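Tarkari (manipulation dataset)

Tarkari is a collection of examples for teaching robot arms to handle small household things. It was started in Dorkport by Shahnaz Dissanayake and is maintained at the Greenwood workshop in Gatport. The first release, dated 2023-04-11, contains 953 demonstrations of 62 tasks.

Collection

The examples are recorded without a robot arm. A person holds one gripper in each hand and performs the task at a table, while cameras on the grippers and at the head record the movement. Each task is repeated by at least five people, and the objects are moved between the repetitions.

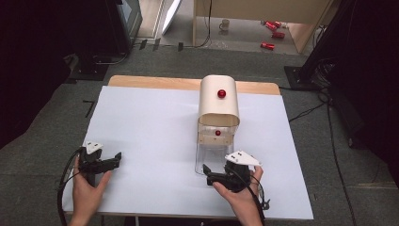
Two hand-held grippers at a clear container with an arched cover and two red balls.

Every recording is checked by a second person before it enters the collection. Recordings with a lost camera signal are removed — the others are kept, also when the task was not finished, and receive a separate label. 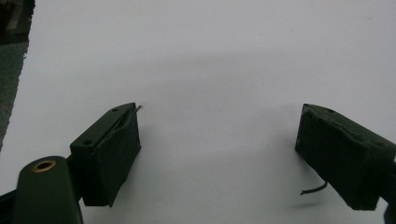 Views from the gripper cameras form the larger part of Tarkari. In these views the fingers stay at the lower left and lower right, and the learning system must find the object between them. Some views have no object there, only the white surface and a soft gray shadow across it. Dissanayake argued that such moments should be kept, as the system also has to learn what an open, empty gripper looks like. In July the annotation rules were changed accordingly, and a limit of 100 empty views per task was set.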